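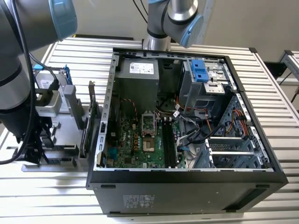 Flinlow opens sign-ups for Totora, our build-a-desktop course in Humphreys

We use cookies to remember your settings and count visits. Accept | Manage

44 shares | 3 comments

HUMPHREYS, May. I've been wanting to write this one for a long time! Flinlow is opening sign-ups for Totora, a course where you take a desktop computer from an open case and a pile of parts to something that starts up when you push the button. I'm Ah-rin Chae, I run the bench program here, and I'm the one who'll be nagging you about your screws.

We start with the tower on its side and the side panel off, so you look straight down into it. I learned on a case standing upright on a carpet, with a flashlight in my teeth, and I don't recommend it. With the case lying flat you can see the power supply, the motherboard and the places where everything else goes, and gravity is (for once) on your team.

The first evening is all looking and naming. Where's the CPU socket? Which slots are for memory, and which way do the latches go? What's that bracket for? People who've owned computers for half their lives have told me they had never seen the inside of one, and I love that first evening more than any other. Then you get into memory, then the processor, then expansion cards and drives, and the last session is cables, which takes longer than you'd think.

Memory gets a whole session to itself. A module has a notch along its contact edge, and the notch has to match the bump in the slot. If it doesn't want to go in, stop and turn it around. You line it up, you press evenly at both ends, and you check the latches before you move on. We'll have you do it over and over until your thumbs know it. 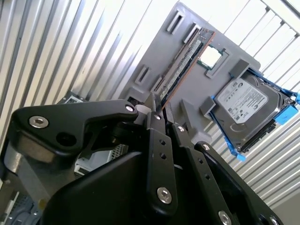 A green memory module against a gray panel of slots and sockets.

"The pushing is what scares people," says Dong-hyun Son, who teaches the memory and processor sessions with me. "They're either so gentle that nothing seats or they lean on it like a car door. I'd like them to find the middle before they put a real processor in."

The processor is the part I slow everybody down for. An open socket has a field of tiny gold-colored contacts in it, and they bend if you so much as drop a screwdriver near them (ask me how I know). So the rule at our benches is that tools stay off to the side while a socket is open. You find the corner mark, you lower the chip straight down with no sliding, and then you close the lever. It can feel stiff. Breathe. 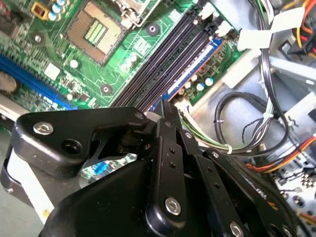

The CPU socket and memory slots, all empty, on the green motherboard.

Now the practical stuff. The full course costs $495, and that covers bench time, tools and the parts you practice with. You don't bring a computer and you don't need any experience. If you can use a screwdriver you're fine, and if you can't we'll sort that out before the first break. Class starts at 6:30 in the evening, and please eat first, we don't allow food at the benches.

We have room for 200 people across all the groups this season. Jitbridge is handling sign-ups and payment, and Omar Hourani there can help if you want to come with a friend and be put in the same group. Su-bin Ban is keeping the waiting list once we fill up.

Wear short sleeves or ones that roll up, leave the bracelets at home, and bring reading glasses if you use them. The labels on these boards are very, very small.

Press contact: Dong-geon Chae, Flinlow, Humphreys. Reporters who'd like to sit in on a session are welcome, and yes, we'll hand you a screwdriver.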